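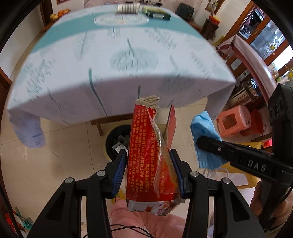 Torn snack wrapper with printed red outer and foil-lined band.

Pronwood 35 Countertop Heat Sealer
Item no. 1105

The Pronwood 35 is a hand-operated impulse sealer for closing bags and pouches in small food shops, bakeries and home kitchens. It seals polyethylene, polypropylene and most foil-lined laminates. It does not seal paper, cellophane or compostable film with no plastic layer.

The sealing bar is 35 cm long and makes a flat seam 7 mm wide. Power is drawn only while the arm is held down, so there is no warm-up. Set the dial, lay the open end of the bag across the bar, press the arm and hold it until the light goes out. Keep the arm down for two more seconds before you lift it. Thin bread bags need a low setting. Foil-lined pouches usually need one of the top three.

If a bag has been ripped open, trim the edge straight before you reseal it. A ragged edge folds under the arm and leaves a channel in the seam. Crumbs, oil and sugar in the seal area do the same thing, so wipe the inside of the mouth with a dry cloth first.

Specifications
Seal length: 35 cm
Seal width: 7 mm
Power: 667 W
Body: painted steel
Arm: cast aluminum
Timer: dial, eight settings
Cord: grounded, fixed

In the box
Sealer
Two spare heating wires
Two spare non-stick strips
Hex key
Printed instructions

Care
Unplug the sealer before cleaning. Wipe the non-stick strip with a damp cloth once it has cooled. Replace the strip when it turns brown or starts to lift at the ends. A worn strip will stick to the film and pull the seam apart. Wires and strips for the older Vinero sealer are a different length and do not fit this model.

Customer notes
"I use it for granola and roasted nuts. Setting five works for our foil pouches, four was too low. The cord could be longer." Hae-won Koo

"Good seam on thick bags. I had to change the strip after one busy February, and the spare went on in a few minutes." Bram Van Loon

Ordering
Sold singly by Lambrechts. Spare part kits are listed under Humov Parts. Orders for four or more sealers ship on a pallet and need a delivery address with a loading area. Unused machines can be returned in the original carton within 30 days.

Page updated 2020-09-05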